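Favon Tracker 4: Set-up Guide
Section 6. Calibrating the hand-held grippers and checking marker tracking 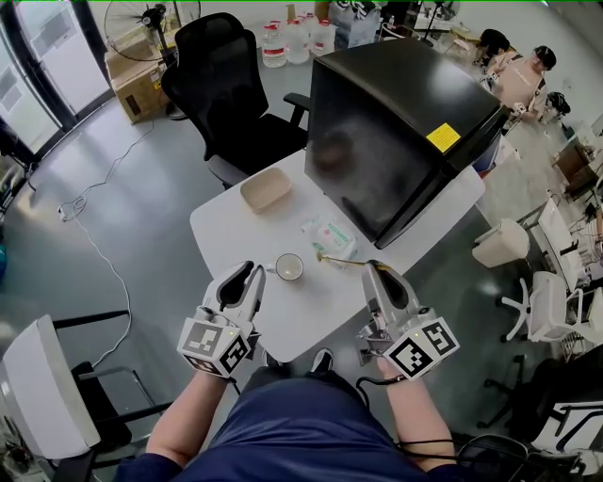

How often do the grippers need to be calibrated?
Once at the start of each working day, and again whenever a marker cube has been removed, knocked or swapped. The tracker stores the last good calibration for each gripper and loads it at start-up, but it does not check whether the cube has moved since then.

6.1 Before you start

The marker layout file must match the cubes in use. Left and right cubes carry different patterns and have separate files. Both are kept in the Laryea folder on the host computer, under "layouts". If you have updated from a release older than August, copy the files across again, as the old format will load but gives the wrong cube size.

Close any other program that uses the head camera.

6.2 Calibration

1. Open the tracker and choose Grippers, then Calibrate.
2. Put on both grippers and hold them above the table, fingers pointing away from you.
3. Wait until both cube outlines on the screen turn green.
4. Press Record and turn each wrist slowly through its comfortable range. Keep going until the bar reaches 90 per cent or more.
5. Close the fingers fully, hold for two seconds, then open them fully. This sets the zero and the maximum width.
6. Press Solve. The solver takes about 84 seconds on the standard host.
7. Read the error value for each side. Accept if both are green. If either is amber, repeat from step 4.

Note: Only the side that failed needs to be moved again. The other side keeps its result.

Caution: Do not press Solve while the log window shows dropped frames. The solver will finish normally and save a poor result over the good one.

6.3 Exposure

Blurred markers are the usual cause of an amber result. Set the exposure by hand and start at 3,000 microseconds. If the picture is too dark, raise the gain before you lengthen the exposure. Automatic exposure should stay off, particularly near windows or glass doors.

6.4 If one cube keeps dropping out

Check that your sleeve or cable is not crossing the cube. Then open the Grosex viewer and look at the detection count. A session should hold at least 800 good detections per side before it is passed to the planner. Shorter sessions can be saved, but Clurngate will reject them on import.

Section last revised 17 November 2021. Corrections to Ilse Cuypers.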